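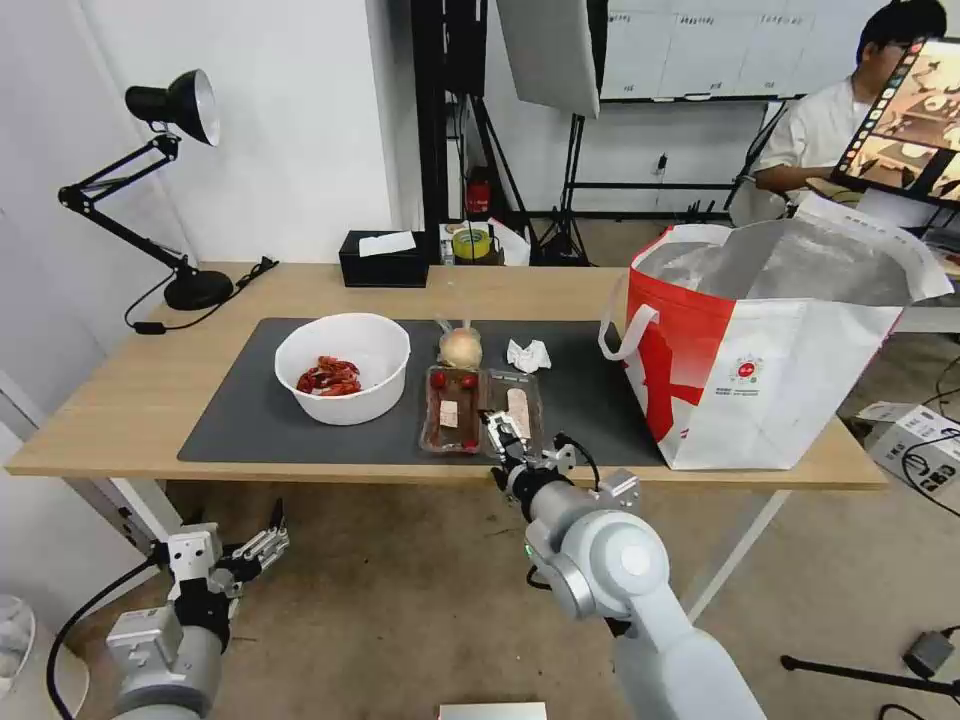

Two arms, one table and a bag of shopping at the Woladard workshop.

Woladard sets aside money for two-armed robot benches
December 22, 2024

Woladard has settled its equipment plan for the coming year, and those who have followed the long conversation over what to buy, and when, will be glad to hear that the robot benches have come out of it rather well. The firm will add 2 more benches in March, each with a pair of arms, a table and a mat, and it has put by 3110 pounds a bench for all the bits and pieces that go with them — lamps, stands, cabling, spare gripper fingers and the like.

The arms themselves will be leased from Lilumik, on terms that let Woladard hand them back or keep them once the lease is up. Buying outright was looked at very fondly for a while, but the spring budget also has to stretch to a new floor in the packing room, and leasing leaves enough over for both.
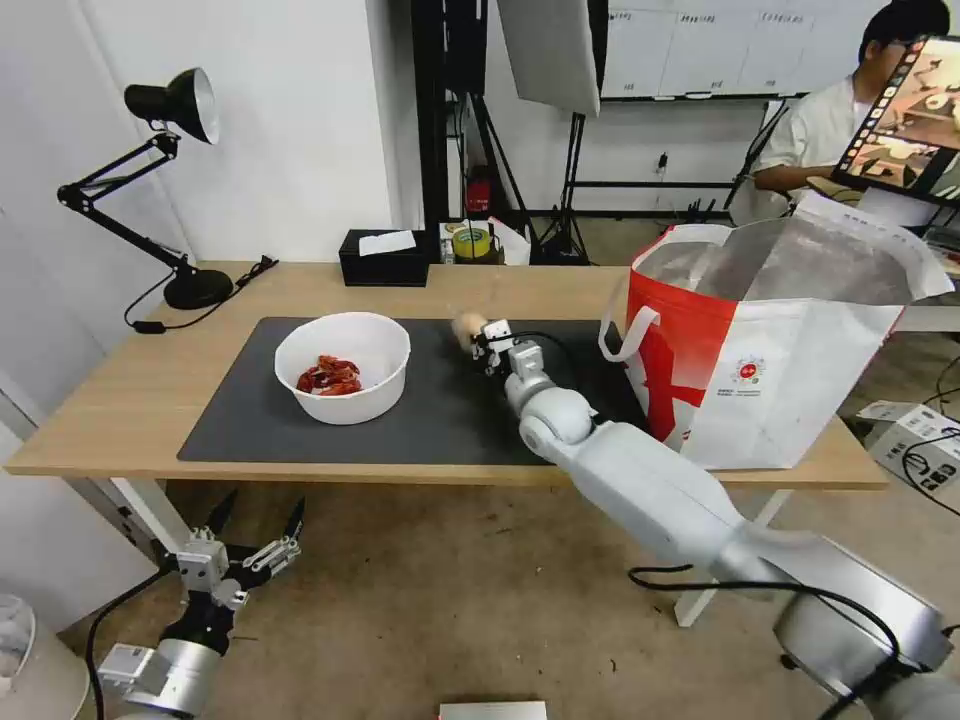 Zaidi would have liked to see the money go further on spares, remarking that a bench with a worn gripper and nothing in the drawer to replace it is simply a table, and that the lease ought to spell out how quickly a broken wrist joint gets swapped. Woladard has taken the point kindly and asked Lilumik for a clearer promise on repairs before anything is signed.

Food handling stays at the heart of the work. Bowls, trays, wrapped buns and packets are the sort of thing customers ask for most, and they are also hard on grippers, so a separate sum of 1000 pounds has been kept back for fingertip pads and cleaning.

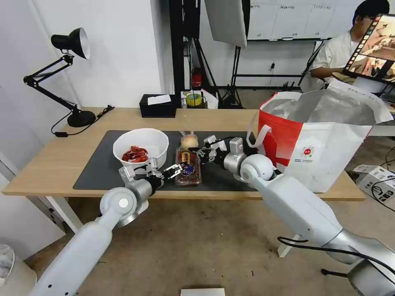 There is a little money for groceries too, which used to come out of petty cash and caused no end of muddle with receipts. From March it will have its own line in the budget, and each bench will keep its own shopping list.

Ladik, the firm's smaller site, will have to wait a bit longer for a bench of its own, though it has been promised first call on any arms that are kept after the lease. Staff at either site who would like to put in a request for tools or fittings can still do so until the lease is signed, using the usual form.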